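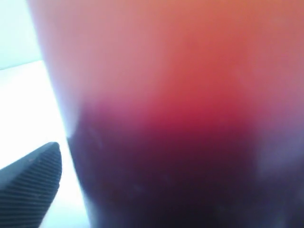 Salmon-orange behind a frosted wall.

The county wants to put a radar speed sign on Clarano Road, at the bottom of the hill where the creek crosses. It would cost 2000 dollars, installed, and flash your number at you in orange lights. I drive that road every day and I can't get excited.

I went to the March meeting, mostly to hear how they picked the spot. Gerardo Ferraro from the road department had a chart from the rubber hose counter they laid across both lanes. In one afternoon it logged 107 vehicles over the limit. The fastest was doing 70. The chart didn't say how many cars went by in total, and when I asked, he said he'd have to look that up. Maybe he will. I left my email.

My trouble is with where the counter was. It sat at the foot of the grade, where everyone is going fastest whether they mean to or not. The place people get hit is the Zuccaro turnoff, a good way farther on, after the bend. You can't see a car coming out of there until you're on top of it, and the driver coming out can't see you. The hedge on the inside of the curve hasn't been cut back since last summer. I've been pulling out of that turnoff for 18 years and I still roll the window down to listen first.

So we'd have a sign telling people they're going too fast in the one stretch where they have a clear view. Then they'd go around the bend and do whatever they were going to do.

A woman behind me said the sign in Trurico slowed everybody down. Could be. I drove over there to see for myself and sat in the feed store lot with a coffee. Some cars braked when it lit up. Most of those were back up to speed before the church. I don't call that a study – I was there as long as it takes to drink a small coffee – but nobody at the meeting had a study either.

What I asked for, in writing, was a stop line repainted at the turnoff, the hedge cut, and a side road warning sign for traffic coming from the Stillerora end. Gerardo said the hedge is on private land, so it's a letter to the owner and then a wait. The paint he could probably do when the crew is out this way.

The vote on the radar sign got pushed to the next meeting. If you use that turnoff, write to them before then and say which way you were headed when you had your close call.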